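Grundar opens its cloth-handling software to outside users

11/09/2024

Grundar has released version 2 of Dolach, its software for teaching robot arms to pick and sort soft things such as clothes, towels and bed linen. From today the full package can be downloaded without a fee for research and teaching. Companies that want to use it in a product must still ask for a license.

The first version came out in June, but only to a small group of partners. It could plan a grasp on one piece of cloth lying alone on a table. When several pieces were on top of each other, it often chose a point where two fabrics met, and the arm lifted both. According to Nathalie Mulder, who leads the software work, this was the complaint that came back most often.

"A shirt on a table is almost a solved problem," Mulder said. "A pile on a bed is a different thing. The edges are hidden, the colors repeat, and the sheet under the pile has its own pattern. Our old model took a printed line for the border of a cloth, and then the planner trusted it."

In the new version the perception part and the planning part are separated. The perception model first marks which areas of the picture belong to the same piece, and gives each area a value for how sure it is. The planner then looks for a grasp only inside the areas above a limit set by the user. If no area passes, the software asks for a new view from another angle. The old version always gave an answer, also when it had a poor basis for it.

The model was trained on 3,529 recordings made by people with hand-held grippers in ordinary homes. A person picks up and puts away things with the gripper, and the camera on it records the view that a robot wrist would have. Of these recordings, 1,810 are made on beds and sofas with patterned covers. Poonam Shukla, who was responsible for the recordings, asked the participants not to tidy before they started.

"In the beginning we received very nice piles, one color, all cotton," Shukla said. "We had to write to people and say, please, use what you have. Hats, things with ruffles, packets between the clothes. It became much more useful after this."

In Grundar's own test the new version picked one single piece in 87 percent of the attempts on mixed piles. The test was done with one type of arm and two types of gripper fingers, and the company says that users with other equipment should expect to adjust the settings. Knitwear is still the weakest group. The model sometimes reads wide stripes as two pieces, and black straps and cables are often missed completely when they are thin.

Britumix, which runs a sorting line for used textiles, has tried the software since the summer and will continue with the new version. The company uses it only for the first step, where pieces are taken from the pile and placed on the belt.

The package also includes Ojo, a small viewing tool that shows the recording, the marked areas and the chosen grasp point next to each other. The user can correct an area by hand and save it as new training material. Until now Ojo was an internal tool, and the manual is not finished. A first part, about installation and camera setup, is ready, and the rest will be added during the autumn.

A set of 2,000 recordings will be published together with the software. The remaining ones are kept back until the participants have answered whether they agree to open use.
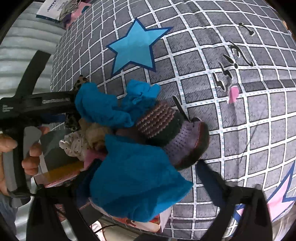 Mixed clothing on a patterned duvet cover, seen from the camera on a hand-held gripper. Photo: Grundar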